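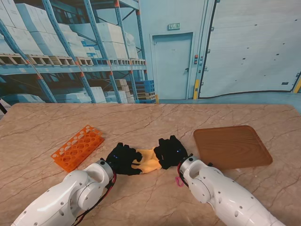
*Table 12, top surface and items in use at time of inspection.*

**Work surface inspection — Table 12**
Site: Wekberg, second-floor prep room
Inspector: Fionnuala Hennessy
Area lead: Gerrit Schouten
Sheet no. 3542
Period: June

Ratings: OK = acceptable; C = acceptable with comment; R = repair or correct before next inspection; N/A = not applicable.

## 1. Table top

- [x] **1.1 Surface free of cracks and chips — OK.** Checked by hand and with the flashlight held low. The marble pattern makes hairline damage hard to pick out by eye. The darker veins run diagonally and can be mistaken for cracks. Run a fingernail across any line that looks doubtful. A vein has no edge; a crack does.
- [x] **1.2 Corners rounded and smooth — OK.** Left front corner checked twice after the comment on the previous sheet. No burr found.
- [x] **1.3 Stains or discoloration — C.** Pale ring near the rear edge, smaller than a coffee cup. Does not lift with neutral cleaner. Cosmetic only. Do not use abrasive pads on it.
- [x] **1.4 Level — OK.** Bubble within the marks in both directions.
- [ ] **1.5 Edge sealant — R.** Gap at the rear joint, 21 mm long. Liquid can get under the top at this point. Work order 1061 raised with McGrath.

## 2. Legs and floor

- [x] **2.1 Leg fasteners tight — OK.** One bolt took a quarter turn.
- [x] **2.2 Feet in contact with floor — OK.** No rocking under load at any corner.
- [x] **2.3 Floor dry and clear — OK.**
- [x] **2.4 Walkway width on the window side — C.** Meets the minimum with the stool pushed in. It does not with the stool out. Darragh Hegarty to mark the stool position with floor tape.

## 3. Cloths

- [x] **3.1 Correct type in use — OK.** Pale yellow is the surface cloth for this room. Blue cloths belong to the sink and should not be on the table.
- [ ] **3.2 Cloth folded when not in use — R.** Found bunched on the stool during the first walk-through at 9:40. A bunched cloth dries slowly and cannot be checked for grit. Fold in quarters and hang on the rail.
- [x] **3.3 Condition — C.** No tears or loose threads on the cloths in the drawer. Two have thinned in the middle and should be replaced with the next Jorner order.
- [x] **3.4 Used cloths bin labeled and closed — OK.**

## 4. Racks

- [x] **4.1 Plastic test-tube racks free of cracks — OK.** Orange rack flexed lightly at both ends. No whitening at the corners.
- [ ] **4.2 Rack position — R.** The orange rack was lying flat on the table at an angle. Racks are to stand upright and parallel to the front edge, or go back on the shelf. A rack lying down gets leaned on, and its openings collect whatever is wiped across the table.
- [x] **4.3 Openings clean — OK.** Checked with a dry swab.
- [x] **4.4 Rack labels — C.** Label on the shelf set is peeling. Replace.

## 5. Cleaning supplies

- [x] **5.1 Spray bottles labeled with contents and date — OK.**
- [x] **5.2 Cleaner suitable for patterned top — OK.** Vumance neutral, diluted as marked on the wall card.
- [x] **5.3 Solvents stored away from the table — OK.**
- [ ] **5.4 Paper towel holder secure — R.** Lower screw missing. The holder swings when pulled from the left.

## 6. Emergency items

- [x] **6.1 Eyewash reachable without moving furniture — OK.**
- [x] **6.2 Spill kit sealed — OK.**
- [x] **6.3 First aid cabinet stocked — C.** Small bandages are low. Refill from stores.

## Comments

**F. Hennessy:** Items 3.2 and 4.2 are habits, not faults in the equipment. Both were on the last sheet as well. I suggest a short reminder at shift change before anything is added to the wall card — the card is already too full to read from the stool.

**G. Schouten:** Agreed on the reminder. For 1.5, keep wet work to the front half of the table until McGrath has closed the gap. A strip of tape has been put over the joint for now.

**Sekar Govindasamy:** Holder screw (5.4) is a standard size and I have one. Will fit it with the shelf label.

**Open items carried forward:** 1.5, 3.2, 4.2, 5.4.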